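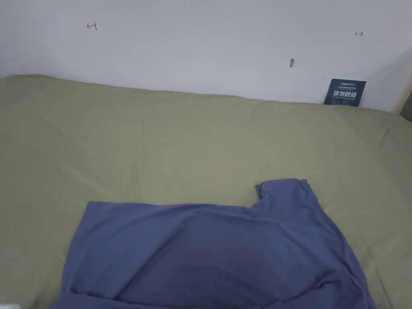
Blue-violet on olive green, spread out, wrinkles and all.

Laundry Tips That Really Do Make a Difference

I love doing laundry. There, I said it! My sister-in-law thinks I need a hobby and I keep telling her I've got one. I've been collecting these tips on a card inside the cupboard door for years, and the card is now so full of arrows and crossings-out that it was time to type it up. Some of it came from my grandmother, some from the old Vaughan Street laundromat where I did my wash when I was first married, and plenty from ruining things.

Before anything goes in

Turn dark clothes inside out. The outside is the side that rubs against the drum and the zippers, and that rubbing is what makes navy go gray at the seams. Zip the zippers, undo the buttons (yes, undo — buttoned shirts pull at the buttonholes when they tumble) and check every pocket. Every one! I once washed a purple crayon with a full load of pillowcases, and we had lavender-speckled pillowcases for a very long time.

Sort by weight as well as color. Towels and jeans are heavy and they beat up on thin T-shirts, plus they take forever to dry, so your T-shirts end up baked while the jeans are still damp at the waistband. Three loads a week sorted this way suits us better than the two giant ones I used to run.

Stains

Get to them early and use cold water first. Hot water sets egg, milk and blood, and once they're set you're in for a long evening. My order for a mystery stain: cold rinse from the back of the fabric, a dab of dish soap, ten minutes' wait, rinse again. If it's still there, do it all over before you try anything stronger.

For grease I rub in the dish soap dry, with no water at all until it's had time to sit. This works so well on salad dressing that I get a little thrill every time.

Ring around the collar gets a paste of baking soda and water, brushed in with an old toothbrush. Let it sit while you make coffee.

Never put a stained shirt in the dryer to "see how it comes out." It'll come out stained, and it'll stay that way.

How much detergent?

Less than you think. I measured mine properly for the first time a couple of years ago and found I'd been using close to double. Too much soap stays in the cloth and makes towels stiff and a bit sour. If your towels have gone that way, run them through once with a cup of white vinegar and no detergent, then again plain. They'll come back soft and thirsty! Do keep vinegar well away from bleach, and I mean in a different load on a different day.

I write the date I open a box on the lid, and I keep the scoop on a hook so it doesn't get buried.

Drying

Shake everything hard before you hang it or toss it in. One good snap per shirt saves so much ironing. I hang T-shirts from the bottom hem, with the pins at the side seams, so the peg marks land where they get tucked in or don't show. Sweaters go flat on a towel on top of the spare bed. Roll them up in a dry towel first and kneel on the roll — it pulls out a surprising amount of water.

We have one of those pulley racks up in the ceiling of the back hall, a Taseck, bought secondhand, and it's my favorite thing in the house. Warm air goes up there anyway, and a load hung at 11 at night is usually ready by breakfast in winter.

Clean the lint screen every single load. Twice a year wash it in the sink with soap and a soft brush, as dryer sheets leave a film you can't see. Hold it under the tap, and if the water pools on top it's time for a scrub.

Folding without hating it

Fold on the bed. It's the right size, it's soft on anything delicate, and you have to finish before you can go to sleep! Smooth each shirt out face down with the flat of your hand, working from the middle toward the sides. Fold one side in with its sleeve turned back, then the other, then bring the hem up in thirds. If you do it while the cotton is still a tiny bit warm, the creases stay where you put them.

Stand shirts on edge in the drawer like files in a cabinet. You can see every color at once and the ones on the bottom stop being forgotten. I use shoe boxes for dividers.

Sheets: fold the set and tuck the whole thing inside one of its own pillowcases. I learned this far too late and I've been telling strangers ever since.

Keeping colors bright

Cold wash, short cycle, line dry in the shade. Purples, blues and reds are the ones I baby the most. A new dark or bright shirt gets washed alone the first time, with an old white sock for company. If the sock comes out tinted, wash the shirt alone once more and check again.

Little extras

A bar of plain soap, unwrapped, in the sheet drawer. I like the oatmeal ones from the Fosimthorpe market, but any bar will do and it lasts for months, and then you can still wash with it.

Save the spare buttons that come with shirts in one jar, with a snip of paper saying which shirt.

Static? A damp washcloth in the dryer for the last five minutes.

Wipe the rubber seal on a front loader and leave the door open between loads if you don't have small kids or pets around. Run it empty on hot once a month.

Next I'm going to type up the ironing card, which is even worse than this one. The bit about pleats has gravy on it and I'll have to work out what I wrote.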